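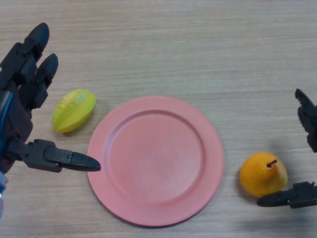 4 min read

The Saavedra open day runs once a year, in April, and I had meant to go for a while. Saavedra is a pottery works making tableware for cafes and canteens, with a shop at the front and an orchard behind. I took the early bus on Wednesday and was at the gate by half past nine. Entry was free, but you had to book a slot for the tour.

Our group had 16 people in it, which is the limit. Miloslav Zelenák led us round. He has worked in the glazing room for most of his life and is now half retired.

The clay store

The tour starts in a long brick shed where the clay comes in. It arrives in bags on pallets and is mixed with water on site. It was cold in there and the floor was slippery near the door, so wear proper shoes. Zelenák passed round two lumps, one from the usual supplier and one from a new pit they are trying. I could not tell them apart. He said the new one shrinks more.

Forming and drying

Plates are pressed and mugs are cast. The press was running and we were each given ear plugs. Tatiana Havlíček, who sets it up each morning, showed us how the rim is trimmed with a damp sponge while the plate is still turning. A finished batch goes on a rack of 96 and stays in the drying room until the next day. Anything that cracks goes back to the mixing tank.

The glazes have names instead of numbers. Jarari is a dark green and Fleler an off-white. I asked whether they would do a plain pink like the plates I have at home, and was told that pinks are the hardest to keep even from one firing to the next. They only do them to order, with a minimum of 584 pieces. A round pink plate with a wide flat rim looks good with yellow fruit on it, a pear or a star fruit, and I would have bought a few.

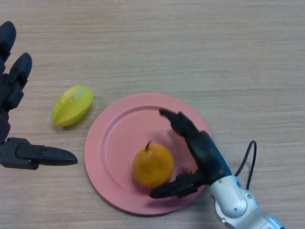 The kiln and the shop

You can't go into the kiln room during a firing, so we looked through a window. There is not much to see. Kristýna Kubíček talked us through the chart on the wall and answered questions about gas prices for longer than I needed.

The shop sells seconds at around a third off. I bought four Fleler bowls and a small jug with a pinhole in the glaze. They wrap things well, in two layers of paper. Card payments only.

Lunch was soup and bread at the Nando cafe across the yard. The queue was long by noon. The orchard was open too, but the trees were barely in leaf and I only walked as far as the first gate.

The last bus back leaves at ten past four. Parking is in the lower field.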